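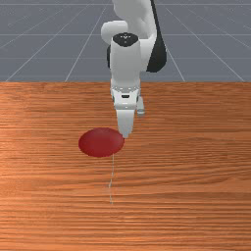 Thursday, bench 2, second batch of the walnut ink

Started at 9.40. Husks from the April bag, the ones Ljubica dried on the rack over the boiler. Weighed out 162 g and put them in the enamel pot with rainwater to cover. Simmered with the lid off until the level dropped to the lower rivet. Strained twice through muslin, once through a coffee filter. The filter clogged and I changed it halfway.

Colour on the Pimero paper is a mid brown, a bit yellow at the edges of the stroke. On the Julard it goes greyer and feathers badly along the grain. Corey tried the same ink on an offcut sized with gelatine and the feathering stopped, so the paper is the trouble there. Not going to thicken the ink to suit it.

Added gum arabic, 5 ml of the stock solution. Flow from the dip pen was better but it left a shine where it pooled. Next batch try half that.

Iron: split off a small jar and put in a pinch of ferrous sulphate. Went nearly black within 20 minutes. Selma wants this one for the ruling pens. I'd keep it away from anything we mean to hand over, as the last iron batch ate into the test sheets over winter.

Cloves in both jars against mould. Labels are pencil on masking tape, please don't rub them off again.

Left to do: lightfast strips in the south window, half covered with card. Ask Arben if the Zorken bottles are still in the store or if they went with the glazes. Pot needs a proper scrub, there's a tide line.

Last updated: Thursday, 16:15

Comments (3)

Milovan Đorđević: Which muslin, the fine or the cheese one?

Ljubica Berisha: Fine. There are more husks in the shed if you want them, but they're green.

Corey Merrick: Gelatine was two per cent, brushed on warm. I've put it on the size sheet.

This site uses cookies to remember your login. Accept | Settings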